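Community Help > Clubs and Classes > Robotics

Can sorting with two arms - how do we score it fairly?

Posted by trendport_lab

I help with a student project at Trendport. The task is drink cans on a table: two arms, a few clear bins, and each kind of can has to end up with its own kind. We have a demo day in December and need a score sheet before then. Right now we only write down "done" or "not done", and the students say that tells them nothing. 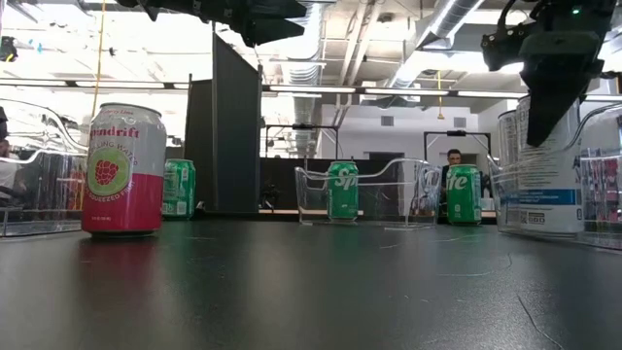
We have 4 students per team and each team gets 2 runs. Should a can that is in the right bin but lying on its side get full points? Also, the students want to use time as part of the score. I am not sure that is a good idea.

Posted by Oltura

We ran something close to this in our club last year. Score each can by itself and leave time out except to break ties. What worked for us:

Right bin: full points
Right bin, but another can got knocked out: half
Wrong bin: zero
Off the table: end the run

Lying down counted as full for us. If you want them upright, say so in the rules before the first run, or you will argue about it all day. Write down the start layout too. Include the cans that start outside the bins, or people will put them wherever it is easiest.

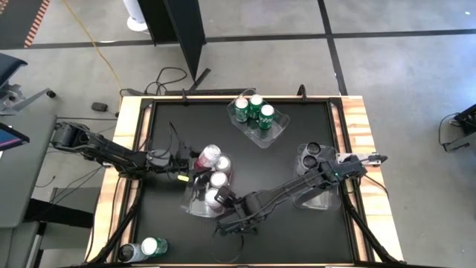
Cans in and around the clear trays, seen from above the table.

We logged 46 runs on paper and then typed them all in, which was a pain. Use a spreadsheet from the start.

Posted by shek_07

clear bins are hard for cameras, try a strip of tape on the rim

Posted by Panon

I mostly agree with Oltura, but I would keep time as a limit - same for every team, stop when it runs out, count what is in place. Don't make the total 1,000 points like we did. Parents kept asking what 1,000 meant. One point per can is enough.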